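机器人系统可靠性 第七讲讲义
末端执行器故障分析:夹持宽度零点漂移与一次夹碎事件

7.1 本讲范围

前一讲讨论了关节侧的故障,包括编码器失步、抱闸释放延迟和减速器回差。本讲讨论末端执行器一侧。末端的故障在统计上占比较高,但日志里往往留不下痕迹,原因在于多数夹爪只有一个自由度,可供交叉校验的信号很少。

案例取自Brimthorpe试验点的桌面整理项目。该项目用手持式夹爪采集示教数据,再把训练得到的策略部署到机械臂上。手持端与机械臂端使用同一型号的手指,即Brunwood平行夹爪的手指组件;机械臂控制器为Jeon系列;数据清洗、对时和回放由Skunia软件完成。以下分别简称手持端、臂端、控制器和Skunia。

阅读本讲之前应当掌握:针孔与鱼眼相机的标定,一阶低通滤波器的相位特性,故障树的与门、或门画法。相关内容见第二讲和第四讲。

7.2 事件经过

事件发生在周六上午的一次部署试验中。任务为会议桌面整理:抓取桌上的杯子、文具等物品,放到指定位置。策略已在同一房间连续运行多轮,没有报警记录。

出事的一轮里,臂端抓取一只陶瓷杯的杯沿。手指接触杯壁后继续闭合,杯沿开裂,碎片落在桌面和地面上。控制器没有触发力矩保护。值守人员按下急停,臂端停止,手指保持在停止时的宽度,杯体仍夹在两指之间。现场无人受伤。

随后的处置中又出现了第二个问题。急停复位后,夹爪按上电默认流程执行了一次回零,回零动作要求手指先完全闭合再张开。此时杯体尚未取下,闭合动作使裂缝进一步扩展,杯体断开。第二个问题与第一个问题的根因不同,放在7.7节单独讨论。

事后检索Skunia的运行记录,事件前全部轮次的抓取成功率为99%,成功判据为“指令宽度与实测宽度之差在闭合结束时大于阈值”。该判据在本次事件中同样判为成功。也就是说,系统把夹碎杯子的那一次抓取记成了一次成功抓取。

7.3 夹持宽度是怎样得到的

手持端没有电机,手指由操作者扣动扳机带动,宽度由视觉测得。相机固定在手持端本体上,手指始终位于视野下部,软件在图像中定位左右手指的特征,再由标定参数换算成两指间距。

臂端有电机,宽度由电机编码器经传动比换算得到。两端的宽度因此来自两条独立的测量链,中间靠一次标定对齐。标定流程要求把手指张到机械限位,记为最大宽度75毫米;再完全闭合,记为零。

设真实宽度为w,手持端测得的宽度为

w_h = a·w + b + e_h

其中a为比例系数,b为零点偏置,e_h为随机误差。臂端测得的宽度为

w_r = w + c + e_r

其中c为臂端零点偏置。策略在训练时学到的是w_h,执行时输出的宽度指令被直接送入臂端,由臂端把w_r调到指令值。忽略随机误差,设示教时的真实宽度为w,则臂端的真实宽度为

w' = a·w + b − c

理想情况下a等于1,b等于c,w'等于w。a偏离1时,误差与宽度成正比,抓大物体时更明显;b与c不等时,误差与宽度无关,抓任何物体都存在。根据误差随宽度变化的形态,可以初步区分两类故障,这是后面排查的出发点。

需要注意,上式中的w指两指内侧接触面之间的距离。手指内侧装有带肋的指垫,肋在受压时变形,接触面的位置随压力移动。空载标定时,接触面是肋的顶端;带载抓取时,肋被压低,两指安装板之间的距离小于“物体厚度加两倍指垫厚度”。视觉测量取的是指尖特征,编码器测量取的是滑块位置,两者对指垫变形的反应并不相同。

7.4 示教数据的构成

训练集含3,000段示教,全部在会议室和办公室环境中采集。目标物品以桌面常见物为主,杯子、文具和水瓶都在其中。采集时不对房间做整理,线缆、话筒、电话一类的固定设备留在原处。

会议室环境对宽度测量有两个不利因素。第一是桌面反光。浅色亮面桌板会映出顶部灯具,反射光斑随手持端移动而在图像中滑动,当光斑与手指边缘重叠时,边缘定位会出现短时跳变。第二是广角镜头。为了同时看到手指和周围环境,手持端使用大视场镜头,手指位于畸变较大的下部区域,同样的像素误差在这里对应更大的宽度误差。 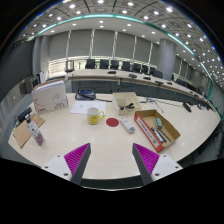
这两个因素都会增大e_h,表现为逐帧抖动。Skunia对宽度序列做一阶低通滤波,把抖动压到可接受的水平。滤波不改变直流分量,因此对b没有任何抑制作用。早期排查曾把注意力集中在反光上,先后更换了指尖特征的检测方法和滤波参数,抖动确实减小,夹持偏紧的现象仍然存在。这一段弯路的教训在于:随机误差容易看见,偏置误差不容易看见,先处理前者会造成问题已经解决的错觉。

低通滤波还引入了相位滞后。闭合速度较快时,滤波后的宽度落后于真实宽度,示教中的闭合终点在时间轴上被推迟。若动作序列按固定时长截断,截断点可能落在闭合尚未稳定的位置,策略学到的终止宽度偏大;若下游为补偿这一点而人为减去一个常数,偏置又会转到相反方向。Brimthorpe的流水线中确实存在这样一个常数,写在配置文件里,没有注释,也没有版本记录。

7.5 故障树

顶事件:手指在接触物体后施加过大夹持力。

顶事件由两个中间事件经与门得到。

中间事件A:宽度指令小于安全宽度。
中间事件B:力保护未动作。

中间事件A由以下底事件经或门得到。

A1 手持端零点偏置b偏小
A2 臂端零点偏置c偏大
A3 滤波补偿常数过大
A4 策略对该物体泛化失败,输出异常宽度
A5 通信丢帧,臂端执行了过期指令

中间事件B由以下底事件经或门得到。

B1 力保护阈值设置过高
B2 电流估计的夹持力低于真实值
B3 保护逻辑在当前模式下被屏蔽

与门意味着A和B单独出现时都不会导致顶事件。A单独出现时,力保护会停住手指,结果是一次报警;B单独出现时,指令宽度合理,保护没有机会动作,结果是什么也看不到。后一种情况属于潜伏故障,按第四讲的分类应当安排周期性检验。本项目没有安排。

7.6 逐项排查

A5首先被排除。控制器与策略主机之间的报文带序号,事件时间窗内序号连续,时间戳间隔正常。

A4的排除依据是离线回放。把事件当时的图像重新送入策略,输出宽度与训练集中同类抓取的宽度分布一致,并未落在分布尾部。策略忠实地复现了示教数据,偏差在数据里已经存在。

A2通过塞规检验。在臂端两指间放入已知厚度的塞规,以低力闭合,读取编码器宽度。检验发现读数比塞规厚度大,且偏差在各厚度下基本相等,符合c偏大的特征。拆下手指后,发现一侧手指安装板的螺钉预紧力不足。手指受力后绕安装面发生微小转动,指尖向内侧倾斜,滑块位置没有变化,编码器自然也读不到这一位移。

A1通过同样的塞规在手持端检验。手持端的偏置较小,方向与臂端相反。查标定记录,手持端在更换指垫之后没有重新标定,新旧指垫的肋高不同,完全闭合时的指尖位置随之改变。

A3通过对照配置文件确认。补偿常数的符号使宽度指令减小。

由此可见,A1、A2、A3同时成立,三项偏置在符号上一致,叠加后使真实宽度小于示教宽度。任何一项单独存在时,偏差都可以被指垫的变形吸收,抓取照常完成,甚至因为夹得更紧而更不容易滑落。这解释了成功率为什么一直很高:成功判据只检查物体是否阻止了手指闭合,夹得越紧,指令宽度与实测宽度之差越大,判据越容易满足。

再看B支。力保护阈值在控制器中设为32牛。该数值本身没有问题,对陶瓷杯的杯沿也留有余量,前提是夹持力的估计准确。Jeon控制器没有指尖力传感器,夹持力由电机电流换算,换算关系在手指与滑块刚性连接、接触点位于指面中部的条件下标定。本次事件不满足这两个条件。安装板松动后,手指转动使接触区集中到指尖附近,局部压力升高,而电流所反映的只是合力;传动链中的摩擦又抵掉了一部分反作用,估计值进一步偏低。因此B2成立。

B3也部分成立。为减少误报警,控制器在闭合的起始阶段屏蔽力保护,以避开电机启动时的电流尖峰。屏蔽窗口按时间设定,与行程无关。当手指从较小的初始宽度开始闭合时,接触可能发生在屏蔽窗口之内。事件中手指的初始宽度小于常用值,接触时刻恰在窗口末尾。

B1不成立。

7.7 急停复位后的二次动作

按照一般的安全设计原则,急停复位只应解除锁定状态,不应直接引起运动,运动须由单独的启动指令触发。臂端关节满足这一要求,夹爪不满足。原因在于夹爪作为外设接入控制器,急停时切断的是夹爪的供电,复位即恢复供电,而夹爪固件在上电后自动回零。从夹爪自身的角度看,这是一次正常上电;从系统角度看,这是一次未经确认的运动。

这一缺陷与宽度偏置无关,即使前面的问题全部不存在,它仍然成立。设想急停的原因是操作者手指被夹,复位后的自动闭合会直接加重伤害。因此在风险评估中,二次动作的严重度等级高于夹碎杯子本身。

断电保持也需要讨论。该型夹爪的传动具有自锁性,断电后手指不松开。自锁在搬运时可以防止物体跌落,在夹人时则妨碍解脱。两种要求互相冲突,不能靠同一个默认行为同时满足,必须配备手动释放装置,并在操作规程中写明使用顺序。Brimthorpe的夹爪带有手动释放机构,但盖板需要工具才能打开,工具不在工位上。

7.8 整改措施

机械部分。手指安装板螺钉按规定力矩拧紧并做防松标记,每班开始前目视检查标记是否错位。更换手指或指垫后,手持端与臂端一并重新标定,标定未完成时Skunia拒绝写入新数据。

标定部分。在张开与闭合两个端点之外增加塞规点,塞规厚度覆盖常用物体的范围。两个端点只能确定一条直线,无法暴露指垫变形带来的非线性;端点处的机械限位还会掩盖手指的转动,使松动的手指看起来正常。

数据部分。删除配置文件中的补偿常数,改用零相位滤波离线处理示教宽度。已采集的示教按指垫更换时间分段,各段分别估计偏置后修正,无法确定更换时间的段落不再用于训练。修正前的原始序列保留,不得覆盖。

控制部分。屏蔽窗口由按时间改为按行程与电流变化率联合判断。宽度指令与夹持力上限同时下发,由臂端取较保守的一个执行。夹爪固件取消上电自动回零,改为收到明确指令后回零,方向改为先张开。对于自锁状态下仍夹有物体的情形,回零前要求操作者确认支撑。

判据部分。原判据只有下限,现增加上限:实测宽度与指令宽度之差超过上限时,记为“过夹”,计入失败,并触发塞规检验。统计报表中成功、滑脱、过夹分栏列出,不再合并为单一成功率。

工位部分。手动释放所需工具固定在工位上,急停后先取下物体,再复位。

7.9 复验方法

整改后的复验分为静态和动态两部分。静态部分在断开策略的条件下进行,用塞规逐点检查两端的宽度读数,再用测力块检查力保护。测力块应分别夹在指面中部和指尖处,两处的动作力都不得超过设定阈值。只在中部检验,会重复原来的疏漏。

动态部分先用不易碎的替代物,外形与杯沿相近,内置压力膜,记录接触区的压力分布。替代物通过后再换真实物体,人员站在防护线以外。试验须包含初始宽度较小的工况,以覆盖原屏蔽窗口内发生接触的情形。

故障注入是复验中容易省略的一项。人为松开一侧螺钉至规定的角度,检查新判据能否在抓取若干次之内报出过夹。若不能报出,则判据上限需要收紧。注入完成后恢复紧固,重新做静态检验,并在记录上注明两次操作的执行顺序。

7.10 习题

一、写出同时存在比例误差与偏置误差时臂端真实宽度的表达式,说明仅用两个端点标定为什么不能区分手指转动与指垫变形。

二、将7.5节故障树中的B3展开一层,把屏蔽窗口长度、初始宽度和闭合速度作为输入条件,推导接触发生在窗口内的不等式。

三、7.6节中A1、A2、A3能否视为相互独立的底事件?考虑更换指垫这一共同操作,指出其中的共因失效,并修改故障树。

四、为急停复位过程画出状态转移图,标出每一个会引起夹爪运动的转移,说明各转移的触发条件由谁给出。

五、若在臂端加装指尖力传感器,列出新增的失效模式,讨论传感器信号丢失时手指应当张开、保持还是继续闭合,分夹物与夹人两种情形作答。

习题三和习题四须附图,随下一讲的实验预习报告一并提交。实验前应读完控制器手册中关于外设供电的一章。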